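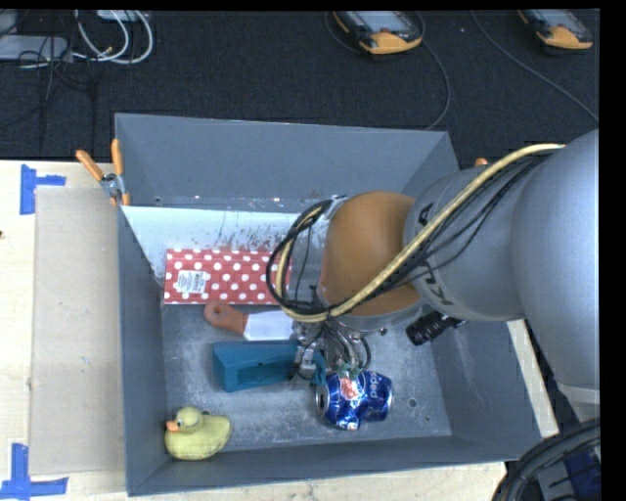
Storage of small mixed items is a recurring problem in shared work areas, and this report presents the findings of a student project on open bins carried out for the Kimaro teaching building. The project, registered under the name Jistilero, considered how a single open container should be sized, placed and maintained when its contents have nothing in common with one another. The gray metal bin used as the reference container has tall, sloping walls and stands on a pale wooden tabletop. Its floor shows light scrapes and worn patches, and a whitish panel at the rear left is marked with dark scuffs. A red box, a can and a duck are among the things lying in it, and they illustrate the difficulty well: they share no shape, and no one way of stacking suits them all.

1. Background

The Kimaro building contains 24 shared work areas. Each has at least one container for items that have no shelf of their own. Over the years these containers were bought at different times and from different suppliers, and no guidance was ever written for them. Users complained mainly of two things: items could not be found when needed, and items placed at the bottom were forgotten until the end of the term.

The project was limited to open containers. Cabinets, drawers and the lidded Hula boxes used in the first-floor store were excluded, although the Hula boxes are mentioned in Section 4 for comparison.

2. Method

The work consisted of a written survey, a set of observations and a short retrieval exercise. The survey was distributed in October and 29 completed forms were returned. Respondents were asked which container they used most often, what they usually placed in it, and whether they could name its contents without looking.

For the retrieval exercise, participants were asked to take one named item from a bin and put it back. Two loading conditions were used. In the first, items were laid in one layer with the floor of the bin partly exposed. In the second, items were stacked to the top of the wall. The order of conditions was changed between participants. Times were noted by hand on a printed sheet and copied to a spreadsheet the same afternoon.

3. Findings

3.1 Loading
Participants retrieved items faster from the single layer. In the stacked condition most of them moved several things before reaching the one requested, and many did not return the pile to its earlier state. Rounded items caused the most disturbance — cans in particular rolled into the space left by whatever had been lifted out.

3.2 Wall height and slope
Tall walls kept items inside the bin but made it harder to see into from a seated position. Sloping walls were preferred over vertical ones. Several respondents wrote that a flat box placed against a sloping wall could be picked up by its raised edge, whereas the same box against a vertical wall had to be pulled forward first.

3.3 Surface condition
Worn metal floors were not considered a problem by users. Two forms mentioned noise when hard items were dropped in. Small holes in the floor of a bin were raised as a concern only for screws, pins and similar hardware, which should not be kept loose in an open bin in any case.

4. Discussion

The results support a low fill level. A bin that holds one layer of mixed items is used differently from one that is full: people look in, take what they need and leave the remainder where it was. Lidded boxes such as the Hula type protect their contents from dust, but survey responses suggest that users open them less often and are less certain of what is inside.

The sample was small and drawn from a single building, and the retrieval exercise did not include fragile items. A longer trial had been planned with the neighboring Histard workshop. It was postponed when the workshop closed for repainting in November.

5. Recommendations

Open bins should be filled to one layer only, and the floor should remain partly visible.

Bins should stand on a table and not on the carpet. Where the walls are tall, a lower table should be chosen.

Loose hardware should be moved to closed containers.

Each work area should check its bins once a term and send unclaimed items to the first-floor store.

6. Costs

No new containers are required. The project budget was 1,000 dollars, most of which remains unspent. The team requests that the balance be kept for labels and for the Histard trial, if it is rescheduled. The survey form and the retrieval sheet are held with the project file in the department office.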